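（开场先别急着翻页，等后排坐下）

大家好，我今天想聊的事情特别小：怎么给邻居分菜。对，就是分菜！我在 Bodwood 那边帮忙张罗一个社区团购，从农场直接拿货，分给各家各户。刚开始那阵子真是一团乱，土豆堆得像小山，群里消息响个不停，我一边回消息一边找袋子，手忙脚乱的。

## 先讲那次吵架

这段慢慢讲，留点时间让大家笑。

去年十月，有位老邻居说他家的胡萝卜比隔壁少。我当时嘴硬，说大小不一样嘛，看着差不多就行。结果他回家拿厨房秤称了，拍照发到群里……少了 298 克。我脸都红了，第二天拎着一袋胡萝卜上门道歉，他倒请我喝了杯茶，还教我怎么挑茴香头。

从那以后我们改成按重量分，不再按个数。叶子菜可以按把，根茎类一律过秤，这条写进了群公告。

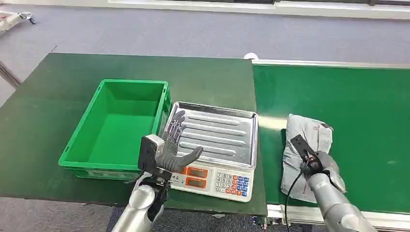
改了规矩，麻烦也跟着来：慢。四十户人家，一样一样称下来，天都黑了。后来 Afshin Arabzadeh 出了个主意，他以前在面包房干过，习惯先把量大的东西分完，再回头处理零碎。我们照着试了一次，快了好多！（这里可以问问台下有没有在厨房干过的，一般总有人举手。）

## 关于“零头”

分到最后总会剩一点，两根黄瓜、半袋洋葱这种。千万别当场抢，也别让组织的人自己拎走，哪怕大家都说没关系。我们现在的做法是轮流，名单贴在门口，轮到谁就是谁，不想要可以让给下一家。

Emstead 那边的小组办法不一样，他们把零头煮成一锅汤，取菜的时候大家站着喝一碗。我去喝过一次，南瓜放多了，甜得很，可是气氛真好，我到现在还惦记着想学。

## 钱的事（别超过 6 分钟）

- 先收款，后订货，熟人也一样
- 农场临时涨价，当天就在群里说
- 退款退到原来的账户，不要“下次抵扣”

最后一条是 Houshang Shirazi 坚持的，我起初嫌麻烦，还跟他争了半天。后来有一家突然搬走，抵扣的钱怎么也对不上，我才服气。

如果还有时间，讲讲冬天土豆怎么存：避光、通风，别跟洋葱放一起。没时间就跳过，直接提问。有人问怎么联系农场的话，请他会后来找我，我把电话写给他。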